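Our team signed up for the Padmont student challenge in March, and since then my evenings have a new shape. I finish my regular homework, eat something, and then I work on cutlery until it is time to sleep.

The task we chose is called table sorting. The robot has to take spoons and chopsticks and put them in the holder where they belong. When I told this to my aunt, she asked why we did not choose something difficult. I tried to explain that a spoon is difficult. It is thin, it lies flat, and if it is made of dark clear plastic, the program has a hard time to see where the spoon ends and the cloth begins.

For the learning part we need many short recordings of people doing the same thing with the gripper in the hand. The rules ask for 2000 of them from each team, and every team must record in real homes, no laboratory tables allowed. I was afraid of this rule at first, but now I like it. A kitchen has so many things in it that I stopped noticing years ago.

Spoons, chopsticks and the holder, on the star tablecloth:
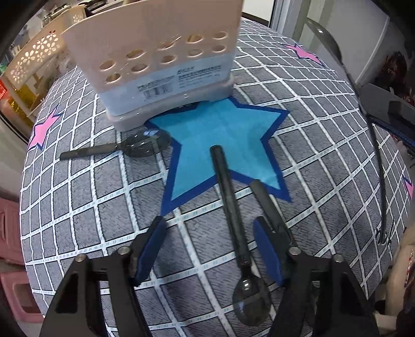
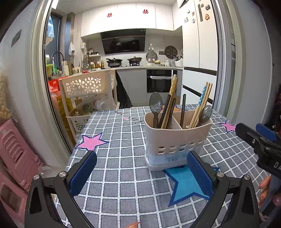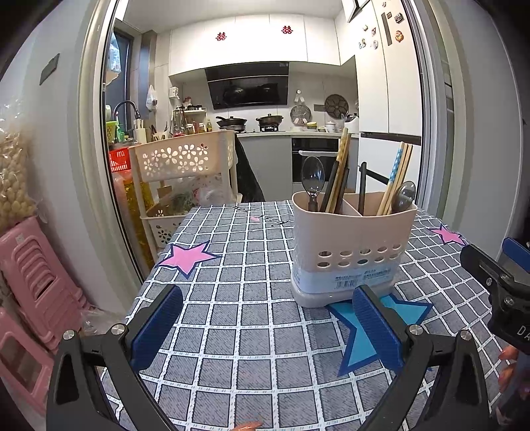 My best evening so far gave 63 good recordings. The worst gave six, and after that one I closed the laptop and did not want to hear the word "spoon" until the next morning. The problem that time was speed. When I am tired I move too fast, and then the fingers blur and the recording goes in the trash. Our mentor from the Gastari club told us to breathe out before closing the gripper. It sounded strange to me, but my hand became more quiet.

Chopsticks have their own character. A single one rolls when you touch it from the side, so you must come from the top, with both pads at the same height. I practiced this motion without recording for a whole week. Now I catch myself doing it at dinner with my normal fingers — my family has opinions on this.

The training itself runs at school, on the old computer in the Flatero room. One round takes 43 minutes and we can not use the machine for anything else, so we sit and do our math there. The last version of the program can find the spoon handle well, but it still lets go too early, before the spoon is inside the compartment. One teammate thinks we need more recordings of the last two seconds. I think we should look at the labels again, I labeled many of them late at night and I do not trust myself completely.

The Oshima team has the same task as we do, and they already showed a short video in the group chat. Their robot was slow but it put the spoon in. I watched it four times. In June we all meet and run our programs on the same robot, and before that I still have to record the part with the metal spoons.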